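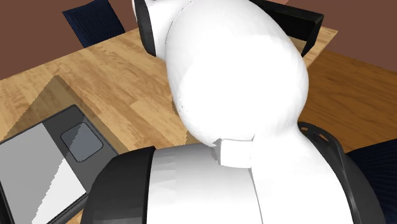
Pulari is getting its night train back, and the first tickets go on sale in May

22 January 2024

The sleeper between Pulari and the coast at Zarkach is coming back! The rail company Sirko confirmed this morning that overnight services will start again this summer, with tickets on sale from May. Anyone who grew up in the valley will know what that means: falling asleep somewhere past the quarry and waking up to gulls.

The last night train left Pulari 24 years ago. Since then the only way to reach the sea without a car has been the slow daytime service, with a change at Jemov and a long wait on a platform that gets every bit of wind going. Plenty of families gave up on it altogether (mine did, after one very wet half-term).

Sirko says the new train will run on two nights a week to begin with, leaving Pulari late in the evening and getting into Zarkach in time for breakfast. It will carry 70 passengers in sleeping berths, plus a coach of ordinary reclining seats for people who want a cheaper ticket and don't mind a stiff neck. There will be a small buffet, open all night, selling tea, soup and hot rolls. Bikes can go in the luggage van if booked ahead.

The coaches are older ones, bought second-hand and now being done up at the Jemov works. They are getting new mattresses, proper reading lights and, best of all, windows that still open at the top. The old dark green paint is staying too, which will please everyone who wrote in about it last autumn when a plain grey was suggested. The company received 956 replies to its survey on the new service, and the colour of the train came up again and again.

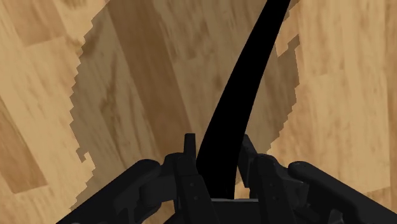
Fares haven't been published yet. Sirko will only say that a seat will cost the same as the daytime journey, with berths charged on top. Children under five will travel free if they share a berth with an adult, and there will be family compartments with a connecting door, which the old train never had.

The station at Pulari needs a bit of work before then. The far platform, used only for goods at the moment, will be lengthened and given a new shelter, and the waiting room will stay open until the sleeper has gone. The station café hopes to open late on departure nights as well, although it hasn't settled its hours. Over in Zarkach there is less to do. The terminus there was built for long trains, and the ticket hall has kept its big clock and its seaside tiles all this time.

Jemov gets a stop too, which wasn't in the first plan. The train will call there shortly before midnight to pick up passengers, and again on the way home to set them down. Getting that added is a real win for a town that builds and mends trains and then mostly watches them go by without stopping.

If the first summer goes well, the service could carry on through the winter, with a third night added around the school holidays. Sirko says it will look at the numbers in the autumn before deciding. The winter run would be something to see, with snow on the pass and the sea at the other end of it.

Bookings open online and at all three stations on the same morning in May, and the exact date will be posted on station noticeboards. Berths can't be reserved by phone before that. Expect queues, and bring a flask!

47 shares | 31 comments

Recent items
Jemov market moves back to the square
Zarkach pier reopens after winter repairs
Pulari library extends its evening hours
Valley bus timetable: what changes this spring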